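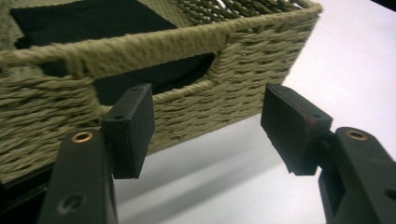
Tallthorpe Neighbourhood Centre — household storage and donations, summer update. The donations room will close for the season at the end of business on 15 December 2021. Please read this thread before bringing goods to the side entrance.

The centre received 341 bags and boxes during November. Staff have sorted all of them except the winter bedding, which will be held until the room reopens.

Goods we can accept until closing: clean towels, sheets in labelled sizes, cutlery, saucepans with lids, school bags in working order, and storage baskets or tubs without broken handles.

Goods we cannot accept: pillows, mattresses, electric blankets, child car seats, bicycle helmets and opened toiletries. These items will be returned to the donor at the door.

Residents have asked whether fitted sheets may be donated without the matching flat sheet. They may. Please pin a note to the sheet with the mattress size written on it.

Linen should be folded and tied in bundles. A bundle that fits on a standard pantry shelf is a suitable size. Plastic bags knotted at the top take considerable time to open and are often torn in the process.

Households clearing a cupboard before the holidays are reminded that the council's kerbside collection is a separate service. Items left on the footpath outside the centre will be treated as dumped rubbish.

Vidar Lie will be at the side entrance each morning until we close. Donors with more than 20 bags should telephone first so that a parking space can be kept clear.

The Prakimano Room remains open for its usual bookings. Donations should not be left there, including when the side entrance is unattended.

Requests for household starter packs are handled by Melur Manurung. Almost 60 packs have been set aside for families moving in over January. Applications go through a caseworker, and the form has been shortened to a single page.

Correction to an earlier post: the packs contain two bath towels per person, as well as one tea towel per household. The earlier post gave these figures the wrong way round. We regret the error.

Colour-matched sets are welcome — they are not required. Odd plates and single mugs are used in the packs every week.

The reopening date will be posted on this account and on the noticeboard by the library ramp. Enquiries received during the closure will be answered in the order in which they arrive.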